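Bollo de piña

El bollo de piña es un pan dulce de origen hongkonés, redondo y blando, cubierto por una costra azucarada que se agrieta en el horno. No contiene piña. El nombre alude al dibujo de la cubierta, que a alguien con hambre y buena voluntad le recordó a la fruta, y la confusión ha dado trabajo a generaciones de dependientes.

Elaboración

La pieza se compone de 2 masas. La inferior es una masa de pan enriquecida con leche y huevo; la superior, una pasta de harina, azúcar y grasa que se extiende en un disco fino y se coloca encima antes de hornear. El pan crece, la cubierta no lo acompaña y de ese desacuerdo salen las grietas. Algunos obradores las marcan antes con un cuchillo, práctica que los puristas toleran mal.

La panadera Johanna Hauser, autora del recetario Platell, recomienda 11 minutos de reposo para la cubierta y no explica por qué no diez.

Consumo

Se toma en el desayuno o a media tarde, a menudo abierto y con una loncha gruesa de mantequilla fría, variante que no pretende ser ligera. La costra se desmiga con facilidad, de modo que conviene un plato, un cuenco o una superficie que no importe barrer.

Comparte vitrina con hojaldres y otras piezas glaseadas, de forma rectangular y sabor menos discutido.

Un bollo redondo de cubierta agrietada, junto a un cuenco rosa con una pieza rectangular glaseada:

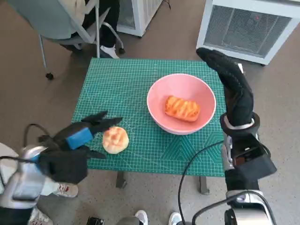
Véase también

Melonpan
Concha (pan dulce)
Tarta de huevo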